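Pultoma Hand Gripper — Gallery

The Pultoma is a two-finger gripper you work by hand. Urness sells it to teams that record handling tasks for robot training. It comes in a kit with a wide-angle camera, a spare set of finger pads and a hard case from Trokenport. We have had ours since June and use it mostly on clothing.

All pictures on this page were taken through the kit camera at its default settings and have not been cropped or straightened. Click any picture for the full size.

Sorting from a pile

Clothes go in as they come, prints and plaids together. Thin printed fabric is the easiest to pick up. Anything with a badge or a thick seam takes a wider opening — go in from the side and close slowly. 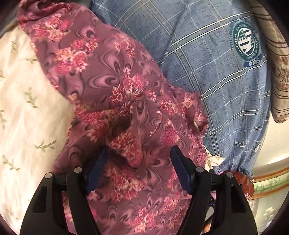

The pads are the part that wears. Urness rates a set for 3000 grips, and ours were getting smooth at almost 600 on heavier cloth. Replacements cost $18 a pair and slide on without tools.

The pivots have held up well. We wipe the lint out of the linkage at the end of each session and have not had to oil anything.

Ordering

The kit ships from the Phùng warehouse, usually within 28 days. Pads and camera mounts can be ordered separately. The case can't, so look it over when the kit arrives.

Left-handed users should ask for the other handle when they order — it is the same price. The handle is fixed at the factory and can't be swapped later.

Page updated February 5, 2024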